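# Cistlow stacking cups, the blue ones: a long and slightly obsessive review

*19 January 2022*

I did not plan on having this many opinions about a plastic cup. But I've had my set of Cistlow stacking cups since August, they get used every single day, and two people have asked me if they should buy them, so I figured I'd write it all down once and send everybody here.

Quick background. We used to have glass tumblers. We had a lot of glass tumblers, and then over a couple of years we had fewer and fewer, and the final one went off the side of the bathroom sink at six in the morning and I spent my breakfast picking bits out of the bath mat. I went online that same day in a mood and ordered the first see-through plastic cups I liked the color of. That's all the research I did! I'm telling you so you know what kind of reviewer you're dealing with.

## What I paid

The small cups came in a mixed pack from a shop called Wultness, and with shipping it was 58 dollars, which I know sounds like a lot for plastic. It was the big party pack (I have a big family and they all come over at once). If you only want a few, they sell smaller packs too, and Keerthana Nambiar, who lives two doors down and is much better with money than me, split a pack with her sister and was very happy with that.

You can pick light blue, a sort of smoky green, or clear. Get the blue. The clear ones look like something from a dentist's office, sorry, and the green makes water look like it came out of a pond. The blue is lovely. It's pale and a bit frosty up at the rim and then it gets deeper as you look down into it, almost turquoise toward the bottom, and on a light counter it really sings. I keep one on the bathroom sink and one next to the kitchen faucet just because I like looking at them.

## Size

They say 200 ml on the listing. I filled mine right to the brim on the kitchen scale and got 184, so either my scale is off or theirs is, and in any case you'd never fill it to the brim. This is a small cup. It's a rinse-your-teeth cup, a juice cup, a take-your-pills cup. My brother-in-law Balakrishnan drinks water like a horse and went back to the faucet so many times at dinner that I finally handed him a measuring jug. If you want a proper drinking glass, get the tall ones from D'Souza that I reviewed a while back. They cost more, they don't stack for anything, but they hold a real drink.

## Daily use

They're light, so a little kid can manage one, and they bounce. I've dropped mine on tile more times than I'd like to say and there's one tiny white scuff on one of them. The rim is nice and thin without being sharp. I hate a thick plastic rim, it makes everything taste like camping.

Stacking is good but don't push them down hard. If you put them away with even a little water between them they grab onto each other and you end up at the counter twisting and swearing. Run the outer one under warm water for a few seconds and it lets go. I've gotten into the habit of leaving them out until they're fully dry and then stacking them loosely, four or five high, and I haven't had a stuck pair in weeks.

They're sold as dishwasher safe, top rack. I run mine at 60 degrees (it's an old European machine, so that's Celsius!) and they've held their shape fine. A couple of them have gone a tiny bit cloudier than they were. You'd only notice if you held an old one next to a new one.

## The bottom of the cup

OK, my one real complaint. The floor of the cup has an octagon molded into it, a little recessed shape with ridges around the edges. I think it's pretty, and the light does nice things in it. But crumbs and specks love it. Coffee grounds, dust, pepper, whatever is floating around your kitchen ends up sitting in the middle down there, and because the plastic is so pale you see every last dot. A sponge goes right over the top of the ridges. What works is a bottle brush, or honest-to-goodness a soft toothbrush, one quick swirl and then rinse.

Also, store them upside down. I didn't for the first month and I was rinsing out a cup every time before I used it. Signe Hafþórsson, who got the same set after seeing mine, keeps hers rim down on a wire rack and says she never has to think about it. I've copied her and she's right, except for the ones I leave out for show, which I still have to rinse. My own fault.

## What to stand them on

Since they weigh next to nothing, they skate around on a smooth counter if there's any water underneath. I bought a pack of round gray coasters from Trestalska to go with them, and those help a lot. A cup sits flat, doesn't slide, and the speckled gray hides stains. My only gripe is that the coaster is so light that it sometimes comes up with the cup when it's damp, and then drops off halfway to your mouth. Valentin, my oldest friend and a terrible houseguest, thought this was the funniest thing that had ever happened at my table.

## Would I buy them again

Yes, and I already have, for my mother-in-law, who has given two of them to a neighbor and now wants more. I'd love a version with a plain flat bottom, and I did write to Cistlow about it. Somebody named Muthu Achari wrote back very politely to say the shape helps keep the base stiff, and that they'd pass my note along. So maybe someday.

Four stars from me, and I'd go to four and a half if you own a bottle brush.
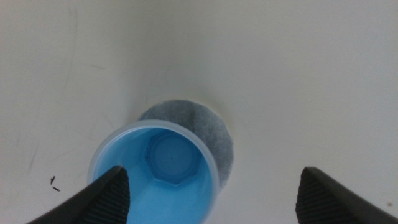 Oh, and a few of you asked about hot drinks. The listing says warm is fine and boiling isn't. I've had lukewarm tea in mine with no trouble, but the walls are thin and you feel the heat right away, so I've gone back to a mug for that. Cold milk, juice, water, mouthwash, all great. I'll update this if the dishwasher ever gets the better of them.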